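Informe de avance: renovación de cajas y línea de rodillos del almacén de Jikberg
Período: abril
Preparado por Nafula Muli para Mi-kyung Ahn, dirección de operaciones

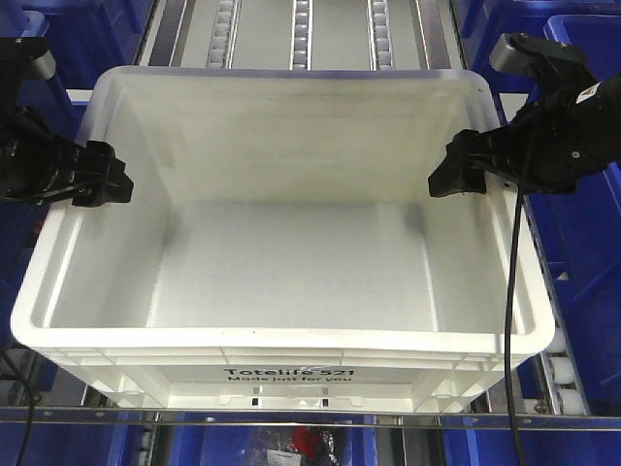
El trabajo de abril se centró en dejar cerrado el tipo de caja con el que va a funcionar la zona de preparación. El presupuesto aprobado cubre 992 cajas de plástico blanco, la revisión de la línea de rodillos y el etiquetado. De las tres partidas, la primera está adjudicada, la segunda está en marcha y la tercera no ha empezado.

1. Cajas

Se ha elegido la caja blanca rectangular de esquinas redondeadas y borde superior ancho. Lleva impreso «Totelife 521» en el frente. La otra candidata, una caja plegable que ofrecía Clundex, se descartó después de usarla una semana en el turno de mañana: las paredes cedían al apilarlas llenas y el personal perdía tiempo en montarlas.

Los motivos de la elección figuran en el acta de compra. Los resumo para quien no la tenga a mano. El borde plano se agarra bien con guantes. El fondo es liso y se limpia con un paño, cosa que en las cajas antiguas de rejilla no era posible. El interior claro permite ver si queda una pieza pequeña dentro antes de devolver la caja a la línea; con las cajas grises que tenemos ahora se nos escapaban tornillos y bolsitas de accesorios, y varias reclamaciones de marzo venían de ahí.

En el lado negativo, el blanco enseña la suciedad enseguida. Ju-won Sun ha propuesto un lavado semanal los viernes, al cierre, y lo vamos a probar en mayo. Las manchas que no salgan con el lavado normal no serán motivo de retirada. Se retirarán las cajas con grietas en el borde o en las esquinas.

El pedido completo está hecho a través de Tridorier, que entrega en dos envíos. El primero ya está en el almacén y revisado. El segundo está pendiente de fecha; lo he reclamado por escrito y espero respuesta.

2. Línea de rodillos

La caja nueva es más ancha que la anterior, así que hubo que comprobar que apoyara bien en las pistas de rodillos blancos. Seul-gi Koo hizo la comprobación con cajas vacías y con cajas cargadas al peso máximo que usamos en pedidos de ferretería. En el tramo recto no hubo problemas. En la curva que va hacia embalaje, las cajas cargadas se frenaban y alguien tenía que empujarlas.

Se desmontó la curva, se limpiaron los canales metálicos y se cambiaron los rodillos que no giraban libres. Desde entonces la caja pasa, aunque con poca carga todavía se queda parada de vez en cuando. Koo quiere aumentar un poco la pendiente. El ajuste se puede hacer con los soportes que ya hay y no supone gasto adicional, pero exige parar la línea media jornada. Pido autorización para hacerlo en la primera semana de mayo, antes de que suba el volumen.

3. Etiquetado

Sin empezar. Faltaba decidir dónde va la etiqueta. El frente tiene nervios horizontales y rebajes, y sobre los nervios el adhesivo no agarra de forma fiable. Mal-soon Joo está probando dos posiciones, una dentro de un rebaje y otra en la cara interior de la pared corta. La segunda se lee mejor desde arriba, que es como mira la caja quien prepara, pero queda tapada cuando el pedido es voluminoso. Tendremos una decisión antes del próximo informe.

4. Gasto

La partida de cajas se ha comprometido entera y sin desviación. En la línea de rodillos queda más de la mitad sin usar, ya que no fue necesario sustituir la curva. Propongo no reasignar ese saldo hasta haber hecho el ajuste de pendiente. La partida de etiquetado sigue intacta.

5. Pendiente para mayo

Recibir y revisar el segundo envío de Tridorier.
Ajustar la pendiente de la curva, si se autoriza la parada.
Cerrar la posición de la etiqueta y pedir el material.
Retirar las cajas grises del pasillo 3. Ahora conviven los dos modelos y al apilarlos juntos se atascan, de modo que hasta entonces se mantienen en pasillos distintos.

Necesito la respuesta sobre la parada de línea para poder avisar a los turnos. El resto puede seguir con lo ya aprobado.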